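Search this site
Search
Gristik opens its hand-held gripper build to everyone
30 July 2018
By Khadija Fahmy
3 min read

I'm very pleased (and slightly worn out) to say that from today the plans for the Gristik gripper are free for anyone to download, print, bolt together and grumble about. It's a gripper you hold in your hands, with two fingers, a camera and a square marker on top, and it's meant for people who'd like to show a robot how to pick things up without owning a robot first.

I started it in March on my kitchen table, with a second-hand printer and a drawer full of the wrong screws. The kitchen didn't last long! Most of the work since then has been done at Terkell, the shared workshop I belong to, where there are bigger tables, better light and plenty of people willing to tell me my brackets are too thin. They were too thin. The current ones are on their 8th version and I've stopped apologising for them.

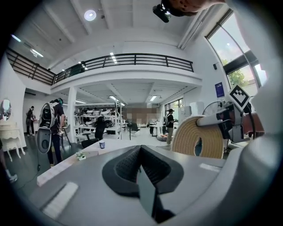
A braided coil between the gripper's finger and its black pad at the workshop, with the mezzanine behind.

The part I'm proudest of is the finger pad. My early ones were flat, and anything round simply rolled off them, so I gave the new one a dip in the middle and a rough surface that hangs on to things. It prints overnight on a small machine and you can swap it with one screwdriver. If you've only got time to build a single piece of this project, build the pad and try it on whatever you have lying about at home.

The download comes as two bundles. The first, which I've called Shawky, has all the printed parts and a shopping list. The second is Rurkard, the software that lines up what the camera saw with what the fingers were doing. It's still a bit rough round the edges – the setup screen in particular needs some love – but it runs happily on my old laptop.

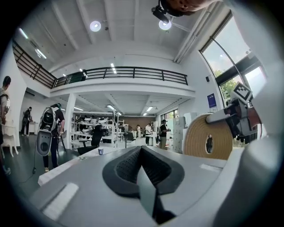

Testing has been the fun bit. We've saved 1,984 recordings so far, and I've watched far more of them than is good for me. Soft things still cause the most trouble, and I'd love to hear from anybody who's better at springs than I am.

There's also a batch of 50 kits for people who don't have a printer. Each one has the printed parts bagged up with the screws, and you should be able to put it together in up to 18 hours, tea breaks included. You'll need to bring your own camera. Kits can be collected from the front desk at Terkell or posted within the UK, and you can put your name down through the Gristik page.

Questions, photos of your own builds and complaints about the setup screen can all come straight to me, Khadija Fahmy, through the contact form on the same page. I read everything, usually in the evening.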